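Grotstead Forums > Manipulation > Rules and Good Practice
Thread: Start-position marks, one line or a full outline?

bouzid_bench
Posted 07/03/2026
We are rewriting our tabletop procedure and can't settle the section on start marks. The old Pritel checklist wants a full outline taped round every object. I want to drop that and use a single strip running from the front edge of the table to the object. Has anyone run both?

kerbside_ohm
Full outline. A single strip gives you left and right, but depth depends on how well the operator butts the object against the end of it. We had 26 resets rejected in August for depth alone.

tarn_valley
Disagree. An outline puts four tape edges in view of the camera and the policy learns the tape. It also lifts the object if someone sets it down on the edge. One strip, cut square at the far end, is enough for anything with a flat side.

kerbside_ohm
Then your rule needs a tolerance. "Enough" is not something I can audit.

tarn_valley
2 mm at the tape end, checked with a feeler gauge at the start of each block. Rotation within 2 degrees. Printing on the object reads upright from the robot side.

bouzid_bench
That's close to what I had. Does colour matter? Bovivero's house rules say tape must match the table.

mlp_dunmore
I'd ignore that one. If the operator can't see the mark, it will drift. Beige on a white top is a fair compromise. Replace it when the end frays, and log the change, as a new strip never lands in exactly the same spot.

kerbside_ohm
Still not convinced for round objects. A cup has no side to line up.

tarn_valley
Agreed, use an outline or a drilled template for those. The strip rule should name the object classes it covers.

bouzid_bench
Draft wording below, comments welcome before I lock it.

Step 1. Clear the tabletop of everything except the task object and its mark.

Step 2. Run one strip of tape at 90 degrees to the front edge, ending where the object's near side will sit. Set the object with its long side across the end of the strip, label facing the robot. 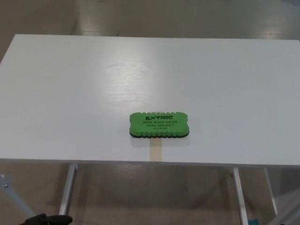
Step 3. Check the gap and rotation, enter both in the log, then start the block. Round objects are excluded and stay on the outline method.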